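How do I follow the Dukance protest case from abroad?

Kikberg_reader
I've just started reading up on the women detained after the Dukance marches and I want to keep up! Any good sources?

prukham22
Start with the Sheehan bulletin! It comes out every February, and the last one ran to 172 pages, with 828 signed statements (so much in there). 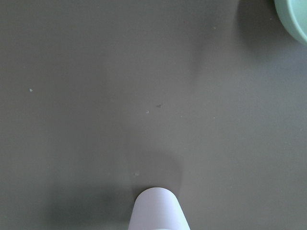
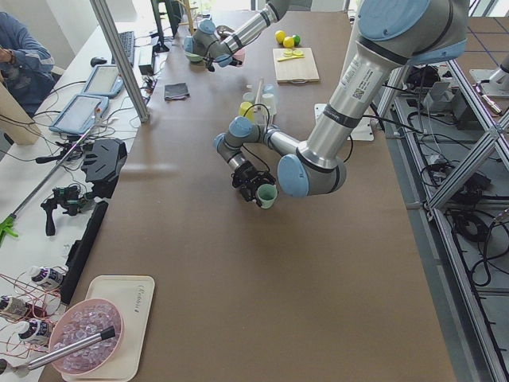 Read the court notes at the back first, they're terrific.

marchwatcher
Seconding Sheehan. The Prukham petition page is good too, around 1,000 names when I signed.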